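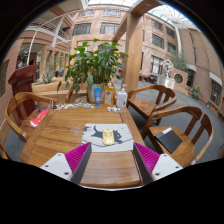 Cavaseck hand gripper with the jaws open, at the courtyard table.

Jaw Drift Fault: Frequently Asked Questions

What is the jaw drift fault?
The right jaw on some Cavaseck hand grippers can shift on its mounting plate during use. The jaw still opens and closes, but the width that gets recorded no longer matches the real gap between the pads. An arm trained on those recordings may close too early or too late.

How was it found?
In March the Mirkska arm began dropping small items it had handled well before. The software was checked first and was fine. Stefaniia Pylypenko then measured the hand gripper used for the recordings and found play in the right jaw. The large screw next to the wedge had backed out.

How many recordings are affected?
370 recordings have been pulled from the training set. They are still on the Morkach server in a folder marked HOLD. Please do not copy from that folder.

Which units need to be checked?
All units numbered 879 and lower. Later units were built with thread locker on the jaw screws. If the number label is missing, treat the unit as affected.

How do I check my unit?
Turn it off. Hold one white plate still and push the magenta wedge sideways with your thumb. Repeat on the other side. If either wedge moves against its plate, stop using the unit and tag it. The check should be done before every session and again after 3000 open and close cycles.

Can I tighten the screws myself?
Only if you have the torque driver from the Figueiredo kit. Overtightening can crack the plate. After tightening, run the width calibration, which takes 15 minutes. Without the calibration the recordings can't be used. 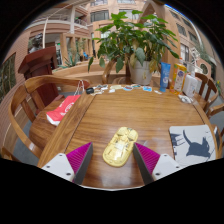 Page 2 of 2

Does the fault matter with objects like a computer mouse?
Yes. With a rounded object, one pad often gets close to the side while there is still a wider gap at the other. The recorded width is what tells the arm when both pads should be touching. Go slowly on the approach and do not correct for a loose jaw by hand.

Is there a risk of injury?
The hand gripper is moved by the operator and the risk is low, though a loose wedge can pinch a fingertip. The arm is a different matter. Do not run it on any model that was trained with the held recordings.

Has anyone been hurt?
No injuries have been reported.

Where do I send a tagged unit?
Bring it to the Mirkska bench and leave it in the red-tag bin with a note giving the unit number and the last session recorded. Questions about held recordings go to Stefaniia Pylypenko.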